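# Chapter 3: Celebrity News and the Reporting of Private Life

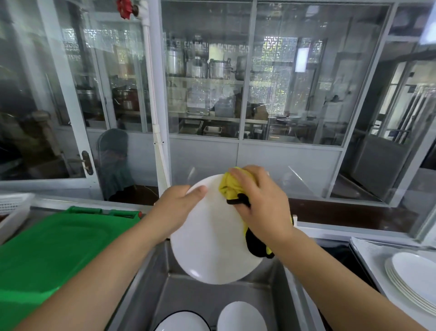 Entertainment journalism is among the oldest branches of the popular press, and it remains one of the most widely read. It is also the branch in which the line between public interest and private matter is most often tested. This chapter examines how that line is drawn in practice, who draws it, and what happens when an outlet gets it wrong. Students who have completed Chapter 2 will already be familiar with the basic law of defamation. The law of privacy follows different principles, and the two should be kept separate throughout.

The central question may be put simply. When a well-known performer marries, separates, changes homes or has a child, what is the reader entitled to know? Editors have given very different answers. Some hold that a person who earns a living from public attention has agreed to all of it. Others hold that consent is given one subject at a time, and that an actor who discusses a film has said nothing about a marriage. Most newsrooms work somewhere between these positions, often without a written policy.

## 3.1 Opening Case: The Cululik Wedding

The singer Perrine Marty had performed for 14 years before her name became familiar outside her own region. Her management agreed that the weekly magazine *Cululik* would have the only interview and the only authorized photographs of her wedding in Jikville. The contract set out the number of pages, the order of publication and the right of the singer to approve each caption. It was silent on the subject of guests.

On Sunday, July 12, 2020, one day before the magazine was due on sale, the website Twal published a short item giving the location, the names of several relatives and a description of the ceremony. The source was described only as "a person close to the couple." Within hours the item had been repeated by almost 100 other sites. Few of them contacted the singer's representatives, and several added details that did not appear in the original.

*Cululik* complained that its agreement had lost much of its value. Twal replied that it had signed no agreement and was bound by none. Marty made a separate complaint. She did not object to the wedding being reported, but she objected strongly to the naming of a younger cousin who had no public role of any kind.

Three distinct interests are present in this case, and they are frequently confused:

- the commercial interest of the magazine in an exclusive story
- the interest of the singer in controlling an account of her own life
- the interest of a private relative in not being written about at all

The third received the least attention at the time. It is arguably the strongest.

## 3.2 The Problem of the Unnamed Source

Entertainment reporting depends on unnamed sources to a degree that would be unusual in most political or business coverage. The phrases are well known to readers: "an insider," "a friend of the star," "someone on set." Such a source may be a relative, a paid assistant, a publicist acting on instructions or a person who has simply heard a rumor. The reader has no means of telling which.

Sandrine Bodin, who edited the entertainment pages of the Gruditz newspaper group, introduced a rule under which no unnamed source could be quoted on a matter of health, pregnancy or family dispute unless the editor knew the person's identity. Reporters objected that the rule would cost them stories. Bodin accepted that it would. Her memorandum to staff, reprinted at the end of this chapter, ran to 900 words and is still used in training – chiefly for its short section on how to telephone a publicist.

Two terms in that memorandum need definition here. **Confirmation** means that a person with direct knowledge, speaking for himself or herself, has said that a statement is true. **Repetition** means that another outlet has published the same statement. A story repeated many times may never have been confirmed once. Students should mark this difference in every exercise that follows.

## 3.3 Terms of Access

Publicists control much of what entertainment reporters need: interviews, early screenings, places on the red carpet. Access is commonly offered on conditions. A reporter may be asked to avoid a subject, to submit questions in advance or to hold a story until a given hour, an arrangement known as an **embargo**. Some conditions are reasonable and some are not, and a newsroom should decide which it will accept before the offer arrives.

The sections that follow take up each type of condition in turn, beginning with the embargo. Before reading further, students should review the facts of the Cululik case and write a one-page note stating which of the details published by Twal they would have printed, and on what authority.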